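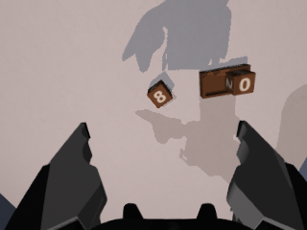

Simulated wrist view, gripper open, blocks marked 8 and 0 on the table.

Open day demo: why two shadows in the simulator view?

Posted by Kagiso Du Plessis

I went to the Hekeo open day in February. One station ran a block-picking task in simulation on a large monitor, and the screenshot is from the handout files they let visitors download. The operator said the policy had been trained on 300 episodes and that the same scene would be run on the real arm at 10 in the morning, which I missed.

Shadows fall on the table both above the blocks and below them. The upper one is bluish gray, the lower one browner. I expected one light and one shadow. Is this a rendering fault, or is it set up that way? Also, does it matter for picking? I am writing a short report for my department and would like to get the terms right.

Renata Huenchumán

More than one light source is the likely explanation. Each light that casts shadows gives its own shadow map, and lights on opposite sides of the arm throw shadows in opposite directions. The color difference fits lights of different tint: where one light is blocked, the surface takes on more of the color of the others.

Look at the jagged, pixelated edges in the gap in the upper shadow. That is typical of a shadow map with too few pixels for the area it covers. Raising the map resolution smooths it out and costs memory.

For picking, it depends on what the policy takes as input. If it uses color images, shadows that move with the gripper become part of what it learns. The usual approach is to vary light position, color and number between training episodes. Ask Hekeo whether they did. If the lights stayed fixed for all 300, I would put that in the report.

Florian Hollenstein

Two lights. Ours does it too. Turn one off in the scene file.

Mélanie MacLeod

Terms for the report: "wrist camera" for the viewpoint, "parallel-jaw gripper" if the fingers close straight toward each other (check this with them), "domain randomization" for what Renata describes.

Comments

Wekesa Mrema: Was at the same station after lunch. They told us light color was randomized, position was not.

Kagiso Du Plessis: Thanks, that goes in the report.

Renata Huenchumán: Then the shadow directions would be learned. Worth asking how it did on the real arm.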